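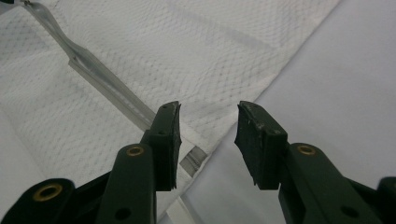
Chrysanthi Tzavaras keeps her family's photographs in 4 boxes, sorted by household and not by year. The collection covers the Tzavaras and Alipour branches and runs to 900 prints, most of them without captions. "A date on the back is often the date of printing," she said. "I record it, but I don't rely on it." Prints are handled by the margins only. She rejects any tool with worn contact surfaces, such as black rubbery pads that have gone ragged along the inner edge, on the grounds that crumbs of rubber end up on the emulsion.

Rostam Yazdani, a cousin in Plullham, does the naming. He calls older relatives on Sunday and reads them the print numbers, 15 at a time. "After 15 they start guessing," he said. A name is entered once two relatives agree on it. Six portraits from one August wedding are still unassigned.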